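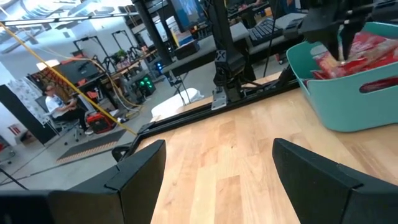 A teal basket of red packages on a butcher-block tabletop.

I caught Sabina Munshi at four in the afternoon, which she says is the only hour her brain and her coffee agree on. She runs product design at Clakosier, and I wanted to hear about the Vustia, the little kitchen radio everybody in my inbox keeps asking me about (yes, a radio, in this day and age!).

"People laughed at me for a whole year," she told me. "Then they'd come over for dinner, and they'd ask where the music was coming from."

The Vustia has a 4-inch speaker, a big clicky dial and no screen at all. I asked if leaving out the screen was a money thing. "Partly, sure," she said. "But I'd also had it with smart displays. Mine used to wake up at night and show me a recipe for soup."

The dial took the longest. Her team went through 34 versions of it, and she still keeps version 12 in her coat pocket because she likes how it clicks. I tried it and, okay, I get it. I sat there clicking it through most of our talk, so my recording is pretty much useless in places.

We got onto the price next. It's $131, and I said that felt steep for something my grandma would recognize. Sabina didn't blink. "Your grandma's radio probably lasted thirty years," she said. "You can open ours with a regular screwdriver and change the battery."

There's a bigger one coming in January, code name Jiten, with stereo sound and a handle. She wouldn't let me hear it. She did say the first test batch was 316 units, and that most of them went to people who'd complained about the Vustia's bass. I complained about the bass too, and I'm still waiting for mine.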